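Notes on the Lalotine bench gripper, kitchen cell. Revised 13 November 2023.

These tips cover the two-finger gripper on the small counter arm and the simulated copy of the cell that goes with it. They assume the arm is already bolted down and homed. Electrical work inside the cabinet is in the Peltach manual and is not repeated.

## Cleaning the finger pads

- Park the arm, open the gripper fully and switch off at the controller. The stop button alone leaves the gripper motor powered.
- Wipe each pad with a cloth dampened in warm water and one drop of dish soap. Wipe from the base toward the tip.
- Keep oil, furniture polish and silicone spray off the pads. A polished pad will hold a box and drop a can.
- Dry with a lint-free cloth. Leave the gripper open for 19 minutes before the next cycle.
- Flour and sugar collect where the finger meets the base. Use a dry toothbrush. Compressed air drives the dust into the slide.

## Replacing a pad

Peel the old pad from the tip downward. Warm it with a hair dryer on low if it resists. Remove the leftover adhesive with rubbing alcohol and let the surface dry.

Seat the new pad at the base first and press upward, so that air leaves at the tip. Close the gripper on a folded dish towel and leave it overnight. Eberhard pads are slightly thicker than the Climport ones. Do not mix the two on one gripper – the grip center moves off the tool axis and every stored pick position is wrong by the same small amount.

Record the cycle count when the pad goes on. The last pair was changed at 3125 cycles and the pair before it at 1709. The early change followed a spill of cooking oil.

## Resetting the open and closed positions

1. Clear the fingers and run the slow close from the service menu.
2. Wait for the motor current to settle, then store the closed position.
3. Run the slow open and store the open position one step short of the hard stop.
4. Close on a strip of printer paper at low force. It should drag evenly from base to tip. If it drags only at the tip, a bracket screw is loose.

Tighten the bracket screws in turn, a quarter turn each, and repeat step 4. Thread locker is permitted on the bracket screws and nowhere else on the gripper.

## Matching the simulated cell

Any change to pads or positions has to be entered in the model too, or test runs will pass in simulation and fail on the counter. Update pad thickness first, then the open width, then the tool center. Save under a new name.

Check the result from the gripper view. The finger should stand upright with its base level, even when the counter and shelf behind it run at a slant. A tilted finger means the camera has been attached to the wrong link. Reattach it and reload before changing any other number.

Run one shelf approach with a can as the target, at low speed and with collisions turned on. The last full check took nearly 439 seconds, most of it loading. Compare the stored tool center with the value on the controller. If they differ, the controller value is the one to keep.

Repeat the whole check in January, and after any hard contact with the shelf edge.
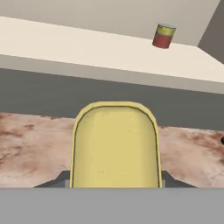
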